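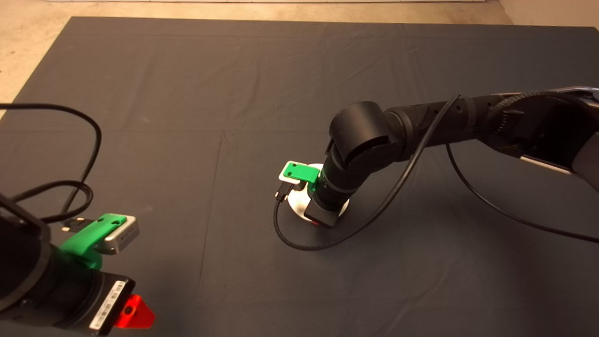

A reader of the earlier version of this article wrote that it treated spur gears as a thing of the past, when most of the gears in an ordinary house are still of this type. The text has been revised with that in mind.

Spur gear

By the Tamine Reference desk — 4/19/26
4 min read

A spur gear is a wheel with straight teeth cut parallel to its axis. Two spur gears on parallel shafts pass turning motion from one to the other, and they turn in opposite directions. The type is found in clocks, hand drills, washing machines, winches and farm equipment.

Ratio

The speed of the driven gear depends on the tooth counts. A 20-tooth gear turning at 300 revolutions per minute drives a 30-tooth gear at 200. The larger gear turns more slowly and with more torque. An idler placed between the two changes the direction of the last gear and leaves the ratio alone.

Tooth counts also affect wear. In a pair with 44 and 49 teeth, the numbers share no common factor, and any two given teeth meet once in 2,156 engagements. Millwrights called the extra tooth added for this purpose a hunting tooth. Wooden mill gears were often laid out this way.
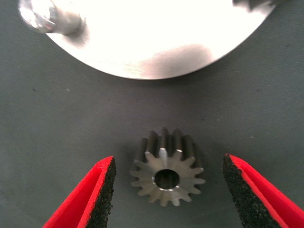

Why are spur gears noisier than helical gears?

Each tooth meets its partner across the full width at the same moment. Helical teeth are set at an angle and come into contact gradually, so the load builds up more smoothly.

Tooth form

Most modern spur gears use the involute curve, which keeps the speed ratio steady even when the shafts are set slightly too far apart. Clockmakers long preferred cycloidal teeth, and many mechanical clocks still have them. The usual pressure angle today is 20 degrees. Older American gears were often cut at 14.5 degrees, and the two will not mesh properly with each other.

Manufacture

Steel gears are commonly hobbed, shaped or milled. Small ones may be stamped, molded in plastic, or pressed from metal powder and then sintered. The Skedetti works made its winch gears in cast iron until it changed over to cut steel — a change that took two years. Gears for heavy loads are usually hardened after cutting, and some are then ground.
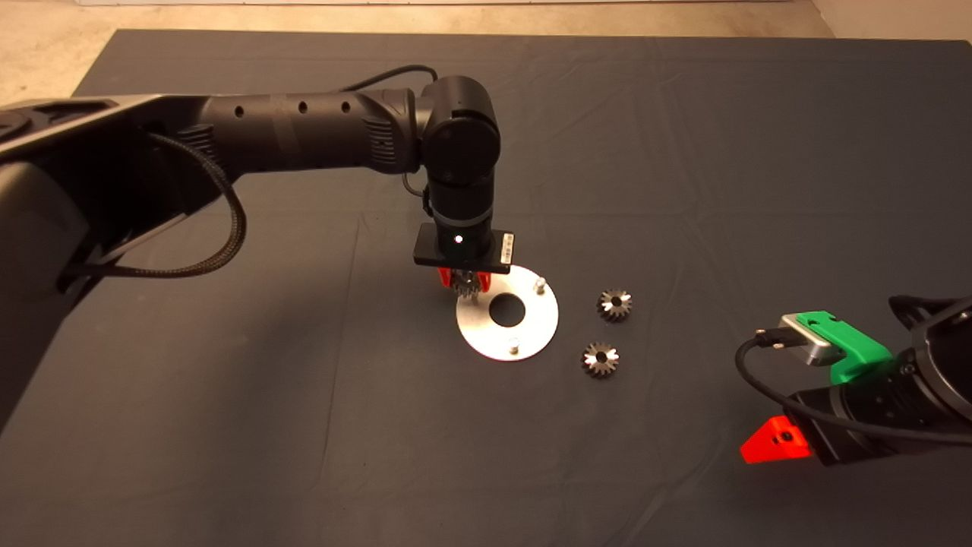
Small metal gear above a flat round plate.

Lubrication

Slow open gears are greased. Enclosed sets run in oil, and faster ones may need a spray aimed at the mesh. Plastic gears under light load can run dry.

Related articles
Helical gear
Rack and pinion
Peixoto hand winch
Corkier mill (updated September)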